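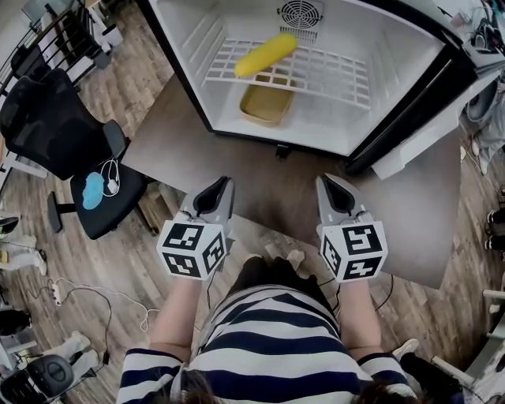

Isn't it just a pair of grabbers with boxes on top, a visitor at our open evening wanted to know, and why would a robotics team pay for that when they could print their own?

Fair question, and I get some version of it every month. I started Flollora after printing my own for two years, so I'm very much the person who tried it the other way. The printed ones worked fine on Tuesday-afternoon demos and then drifted, cracked, or came back from a colleague's desk with one finger glued on at a slight angle. By the third rebuild I was spending more time on the tool than on the robot I was supposed to be teaching.

What we make

We make Wivano, a set of two hand-held grippers for showing a robot how a job is done. You hold one in each hand, you do the job, and the recording becomes training data. No robot has to be in the room, and you don't have to drive an arm around with a joystick (I've done that for whole afternoons and I don't miss it!).

Each gripper has a light gray body, dark pointed finger pads at the front and a white cube behind the fingers with black-and-white markers printed on it. The cube is how the software works out where your hand is and which way it's turned. People always ask if the markers could be smaller or prettier. We tried smaller. Tracking got worse every time you turned your wrist, so the cubes stayed big.

A gripper weighs 460 grams. I'd love to get that down, and we're working on it, but we've already taken out everything that could come out without making the jaws feel loose. If you're planning long sessions, take breaks. Your forearms will tell you when.

Who we are

There are four of us, in a rented unit in Emville with wood-look floors and never enough outlets. One of us does the mechanical side, one writes the tracking software, one runs recording sessions for customers, and I do everything with an invoice attached, plus support email, plus a good share of the sessions when we're busy. The metal parts are cut by Pawłowska, a small machine shop across town that has put up with more last-minute drawing changes than I'd like to admit.

We use our own grippers all the time – picking toy food off a rack in a mini fridge, folding towels, putting lids on things. Some jobs are trickier than they sound. Wire shelves are a good test, with all those gaps for a fingertip to catch in, and so is anything with a lip around the edge. If something about the grippers bugs us during our own sessions, it goes on the whiteboard and somebody has to fix it or argue for leaving it alone.

Recording for you

You can buy the kit and do it all yourself, and plenty of teams do. You can also hand us the task. Tell us what you want done and what it should be done with, and we'll set it up on a table here and record it. The smallest order is 50 recordings of one task. We look through every one before it goes out, and if we fumbled something we mark it as a fumble and leave it in a separate folder, because a few customers want those too.

Send the real objects if you can. A stand-in that's a bit shorter or shinier than yours can throw things off later on, and then we both have an annoying phone call.

What we're not so good at

Heavy things. The jaws are made for light household stuff, and a full pan is asking too much of them. Dark rooms are a problem as well, as the cameras need to see the markers clearly. And if your job needs real fingers (buttons on a shirt, say), I'll tell you to look at a glove system. I've sent people away before and some of them came back with a different project, so no hard feelings.

The finger pads wear down. I won't pretend they don't. A spare set comes in the box and we sell more at cost, and changing them takes a small screwdriver and a bit of patience the first time.

Trying it out

We lend Wivano kits for 60 days. You pay shipping, we pay for the way back, and if you keep the kit we take the shipping off the price. Loan kits go out scuffed, so don't judge the finish on a new one by the one you borrow.

Visits are welcome too, mornings mostly. Write ahead so we can clear a table, and bring an object you've been struggling with. We're closed for most of July, when email gets answered slowly but does get answered, usually by me.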